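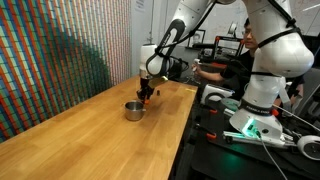

Vol. 20, No. 2, p. 1,250

4. Trajectory Layer and Grasp Monitor

4.1 Overview

The software described in this section sits between the task planner and the joint-level controller supplied with the arm. It has been given the name Trolow within the project and is used in the same form at both sites, Clisville and Prasertsri. Its purpose is to accept a target pose for the gripper, produce a path that respects the limits of the arm, and watch the motion until the gripper has closed and the object has been lifted. All pot experiments reported in Section 5 were carried out with the build of 24/07/2019.

Figure 3. Work area during the pot task. The gripper points downward directly behind a small steel pot on the wooden table; the base of the arm is mounted beside the table on a black work surface.

4.2 Path generation

The planner returns a short list of waypoints. Trolow joins these with fifth-order polynomials in joint space and assigns a duration to each segment from the slowest joint. An earlier version worked in Cartesian space for the whole motion. That version gave straighter approaches but often brought the wrist close to a joint limit when the target lay on the near side of the table, and the controller then stopped with an error. The present version uses Cartesian interpolation for the final approach only, where a straight vertical motion matters most for open containers with a raised rim.

Collision checks are made against a fixed model of the table and mounting surface, together with a padded shape for each object reported by the perception module. Cables on the arm are not modeled as moving bodies. They are covered by widening the link shapes of the forearm and wrist, at the cost of some reachable space. As Figure 3 shows, a thick cable follows the forearm down to the wrist, and a model without this padding would allow the elbow to pass nearer to neighboring objects than is acceptable.

4.3 Pose estimates for reflective objects

Polished metal is a known difficulty for depth sensing. The sides of the pot in Figure 3 pick up the brown of the tabletop, and color segmentation alone tends to assign part of the wall to the table. The perception module, Clavetti, therefore fits a circle to the rim and disregards depth readings from the sides. The rim gives the center and height of the pot. The handles are then searched for in a narrow ring outside the fitted circle, and the heading of the longer one is taken as the orientation of the object.

When no handle is found, the module returns a pose with free rotation about the vertical axis – the planner may then choose any approach angle that clears the other objects. When two candidates of similar length are found, both are passed on and the planner takes the one with the lower path cost. A fit is rejected if fewer than 200 edge points support it.

4.4 Grasp monitor

The monitor runs as a separate process and reads finger width, the estimated external force at the wrist, and the commanded pose. It moves through four states: approach, contact, hold, and lift. Contact is declared when the vertical force exceeds a threshold of 2 N or when the fingers stop before reaching the commanded width. The check is applied over 20 consecutive samples, as single samples were found to trigger on vibration from the arm itself.

If the monitor leaves the hold state without a command, the arm is brought to rest and the event is written to the log with the last 1,250 samples of every channel. No automatic retry is made at this level. The decision to try again belongs to the task planner, which has access to a new pose estimate and may select a different side of the rim.

4.5 Differences between sites

The installations at Clisville and Prasertsri use the same configuration file apart from the table height, the camera calibration, and the workspace limits. Calibration was repeated at both sites in October, after a change in the camera driver altered the order in which frames were time-stamped – results obtained before that change are not included in the tables of Section 5.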